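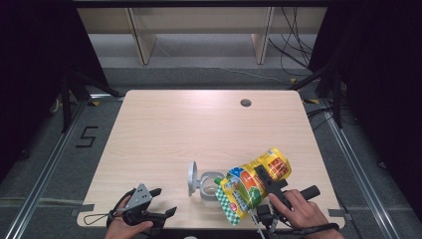 grultex_fan
Anyone switched to the Vasura standing desk plan at work? They say it burns 3000 extra calories a month.

ukairys
Says who, the people selling it? I stood for 2 weeks and got sore heels.

hunt_u
Disagree - my back is better since February. Never believed the calorie part though.

ukairys
Better than what? You also started walking at lunch.

hunt_u
Fair, but I skipped 4 days and it hurt again by Monday.

grultex_fan
So nobody has numbers. I'll keep my chair.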